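2025년 7월 17일 실내 이동 로봇 장비 도입 회의록

안건: 하반기 장비 구매 및 예산 배정
참석: Raimonds Kazlauskienė(진행), Indrek Adomaitis(시뮬레이션), 구매 담당, 현장 운영 담당
기록: 현장 운영 담당

1. 지난 회의 후속 사항
6월에 요청한 견적이 모두 들어왔음. Cuko와 Zernham 두 곳 다 이동 베이스 본체에 충전 도크를 포함한 조건이고, 금액은 본체 한 대 기준 Cuko 1561만 원, Zernham 2521만 원. 구매 담당이 부가세 별도인지 다시 확인하기로 함(Zernham 견적서에는 표시가 없음).

2. 본체 선정
Indrek Adomaitis가 두 기종의 사양서를 비교해서 발표함. Zernham 쪽은 센서 구성이 훨씬 좋고 문서도 잘 되어 있어서 다들 탐을 냈음! 다만 우리 과제는 방과 방 사이를 오가며 문을 통과하고 가구 앞까지 접근하는 주행이 중심이라 Cuko로도 시작하기에 충분하다는 의견이 많았음. 현장 운영 담당은 Cuko 본체의 폭이 좁은 점을 특히 반겼음.
Raimonds Kazlauskienė는 팔을 나중에 얹을 가능성을 물었고, Cuko 상판에 장착용 구멍이 있는지는 도면을 받아 봐야 안다는 답이 있었음.
결정: Cuko 한 대를 먼저 구매. 두 번째 본체는 내년 예산에서 논의.

3. 센서와 부속
깊이 카메라와 예비 배터리, 케이블류를 합쳐 약 837만 원으로 잡음. 카메라는 Waweru 제품을 쓰자는 데 이견이 없었음. 예비 배터리를 하나로 할지 둘로 할지는 결론이 나지 않아 일단 두 개로 올리고, 승인 단계에서 조정하기로 함. 운반용 케이스는 이번 신청에서 뺌.

4. 시뮬레이션 환경
본체 납기가 발주 후 11주라서 그동안 주행 코드를 시뮬레이션에서 먼저 돌려 보기로 함. Indrek Adomaitis가 Zimier 작업 폴더에 있는 실내 장면을 화면에 띄워 함께 보았음. 문 너머 방에 짙은 회색 카운터와 빨간색이 들어간 검은 사무용 의자가 있는 장면이고, 두 방의 바닥 색이 달라서 경계를 다루는 연습에도 좋겠다는 얘기가 나왔음. 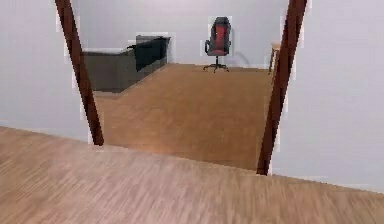

의자 다리처럼 바닥 가까이에 가늘게 뻗은 물체를 깊이 카메라가 얼마나 잡아낼지가 가장 궁금하다는 의견이 있었고, 카메라 장착 높이를 몇 가지로 바꿔 가며 시험해 보자는 제안이 바로 채택됨. 장착 높이가 정해져야 브래킷을 주문할 수 있으니 이 시험부터 시작함. 가구 윤곽에 희끗한 테두리가 보이는 문제는 Indrek Adomaitis가 렌더링 설정을 살펴보기로 함.
그래픽 워크스테이션 추가 구매는 보류. 지금 쓰는 장비로 돌려 보고 느리면 다시 안건으로 올림. 실물이 오기 전에 이만큼 해 볼 수 있다는 게 정말 반갑다는 말이 여러 번 나왔음.

5. 할 일
구매 담당: Cuko 최종 견적과 상판 도면 요청, Zernham에 회신
Indrek Adomaitis: 카메라 높이별 시험, 렌더링 설정 확인
현장 운영 담당: 문 폭과 문턱 높이 실측, 충전 도크 놓을 자리 표시
Raimonds Kazlauskienė: 예산 신청서 작성 후 회람

다음 회의 일정은 신청서 회람 후 메일로 공지.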